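Demo bay checklist -- Wakton open day, August
Checked by: Ntombi Pillay
Visitor groups capped at 16

1. Floor tape and barrier in place -- OK. Moved out a little so strollers can get past.
2. Both arms clear of each other at start position -- OK.

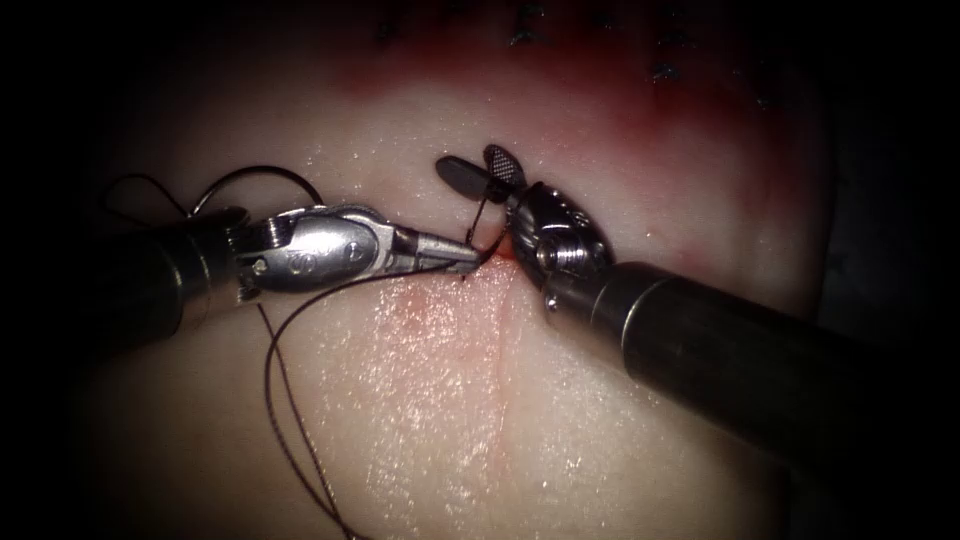
3. Emergency stop tested at console and at barrier -- OK. Label on the barrier button is peeling, replace before next visit.
4. Cables covered -- one cover short at the Fletov cabinet. Taped for now.

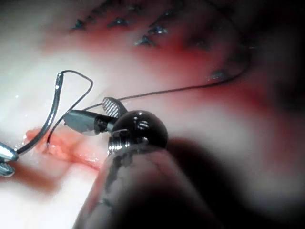

Wakton Robotics Demonstration Team

5. Sharps container at bench, needle count sheet signed -- OK.
6. Thread offcuts cleared between groups -- not done after the 10:30 group. Reminded staff.

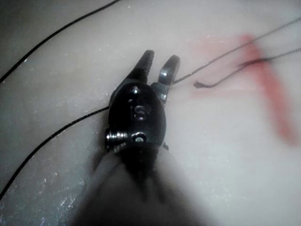 Item 6: jaws open, black thread on the surface.

7. Visitor talk kept to 17 minutes -- ran over twice. Colour of the lanyards also needs sorting.

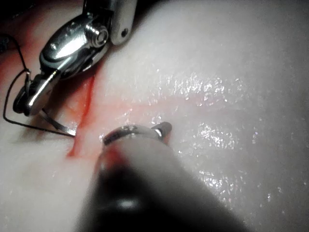 Item 5: needle held in the jaws at the incision.

8. Power off and bay locked -- OK, 4:15 pm.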